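Tarkdale hall kitchen back in use, bring your own mug for now

The kitchen at Tarkdale hall is open again after being shut since April, and the first thing most people will notice is how little is in it. New bench tops, new sink, walls painted. Cupboards mostly bare. The old crockery went in the cleanout, chips and all, and the replacement order hasn't landed yet.

Work ran over by almost 6 weeks. The floor under the old sink was rotten right through to the joists, which held up the plumbing, which held up everything else. Nositz, the Utalstead firm that did the joinery, had the cupboards sitting in its shed ready to go for most of that time.

Doors were unlocked on Tuesday morning and the kettle was on by 9. Kids' playgroup first, then the seniors' lunch, which has been making do with sandwiches in the supper room all winter. Soup this time. Two kinds. Both pots went back empty and there was a fair bit of colour in the conversation about who gets which shelf.

What the kitchen needs now is glassware. Plain drinking glasses, clear, nothing fancy, nothing with a footy club on it. They get used for everything down there – water at meetings, cordial for the kids, flowers when the vases go missing – and the hall has always gone through them at a terrible rate.
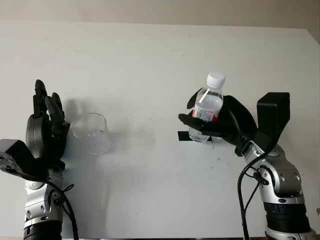
Donations can be left in the box inside the side door any time the hall is open. Please wash them first and wrap them in newspaper. Anything cracked or chipped will go straight in the bin so save yourself the trip. No stemmed glasses please, they don't fit the racks and they tip over in the dishwasher.

Ko, the homewares shop on the main street in Utalstead, is also taking drop-offs at the counter and will give $2 off a new tumbler for anyone who brings in a old one for the hall. That offer runs until the end of the month or untill the shelf is full.

Mugs are a different story. There's a proper order in for those, along with plates, bowls and a second big teapot, and it's due any day. Please don't bring mugs. There will be mugs.

Hirers should note a couple of changes. The kitchen is now booked separately from the main hall, at $20 a session, and the key is held at the hall office. The fee covers gas and cleaning products. Tea towels aren't supplied, bring your own and take them home again. Bins go out to the lane after every booking, not just the big ones.

The new oven is in and connected but the instructions are still taped to the door, and they should stay there. It runs a good deal hotter than the old one. A tray of scones has already been lost.

Still to come – a lock for the pantry, a hand rail on the back step, and a light over the side door, which is pitch black after 5 at this time of year. The electrician is booked.

Kitchen bookings through the hall office, weekday mornings only. Leave a message if it rings out.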